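# Visit to Zetix, a morning with the simulation team

Our group from Hallow came to Zetix in August to see how automation has changed the work of the people who plan home-help robots. I expected a hall with machines. We were brought to an office on the second floor, and the work there is done on screens.

Maarten Kramer received us with coffee and explained the old way. Before, every new route through a house was tested by two technicians in a rented flat, and they carried the equipment up the stairs themselves. Now they build the rooms in the computer and let the software try them first.

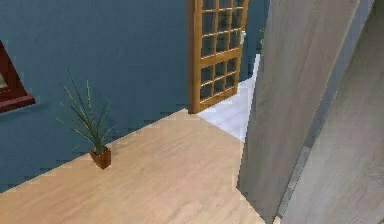
The software makes 300 trials during the night, and at 8.30 Willy Bakker reads the list of failures. She was a test technician for many years. She told us that she misses walking in real rooms, but her back does not miss the stairs. Her new task is to decide which failures are serious, and for this she uses her old experience every day.

I asked if people had lost their jobs. Maarten said that two colleagues moved to the customer service and one left because he did not like to sit. I found it good that he answered this so openly.

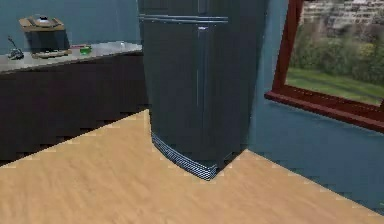

Wojciech Zawadzka works on the kitchens, and he let us sit at his desk for a while. He must choose how much to put in a room. In his kitchen there is a big dark refrigerator beside a counter with small things on it, among them a bright green cup or bowl, and outside the window even trees. He would like to have more objects on the floor, as in his own home with two children.

After lunch we discussed the training. New people get 85 hours, and Willy thinks it is too little. Our next visit is to Fultden, where they still test everything by hand.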